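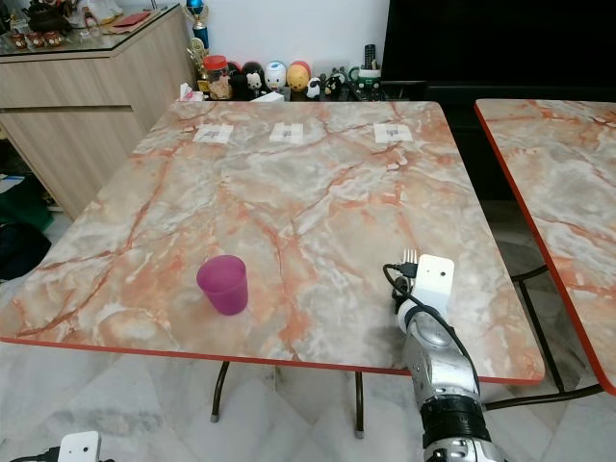

Figura 3. Copo de plástico translúcido sobre tampo com padrão de mármore; junto à borda oposta, três marcadores de papel branco.

3.2 Amostragem e determinação da turbidez

A pluma estuarina do Prenum estende-se sobre a plataforma interna sempre que a descarga fluvial supera a capacidade de mistura da maré. Nessas condições forma-se uma camada superficial de baixa salinidade, separada da água costeira por uma haloclina pouco espessa, na qual o material particulado fino permanece em suspensão durante vários ciclos de maré. A posição da frente depende da descarga e do vento local; com vento de norte, a pluma é desviada para o largo e perde contacto com a margem.

As campanhas decorreram em junho e em novembro de 2018, ao longo de um transecto perpendicular à costa, entre a barra do Prenum e o banco de Tijani. Foram ocupadas 16 estações, com recolha de água à superfície e a 30 m de profundidade, exceto nas duas estações mais próximas da barra, onde o fundo não permite a segunda colheita. As amostras foram homogeneizadas por inversão lenta e subamostradas em alíquotas de 200 ml. A turbidez foi lida em triplicado, adotando-se a mediana.

A matéria particulada em suspensão foi obtida por filtração a vácuo e pesagem dos filtros após secagem até peso constante. A correção do sal retido seguiu o procedimento de Lagman e Baxter, com lavagem adicional do rebordo do filtro. Nas estações exteriores, a massa retida aproximou-se do limite de quantificação, pelo que esses valores foram excluídos do ajuste entre turbidez e concentração.

Na campanha de junho, a frente da pluma situava-se para cá do banco de Tijani e o gradiente de turbidez era monótono. Na segunda campanha observou-se um máximo secundário sobre o banco, que Eze e Effiong atribuem à ressuspensão por ondulação. Os dados disponíveis não permitem separar essa contribuição da advecção lateral proveniente da enseada de Prinham.

Artigos relacionados
Haloclinas transitórias na enseada de Prinham
Transporte de sedimentos finos sobre o banco de Tijani
Séries de salinidade no fundeadouro de Pindden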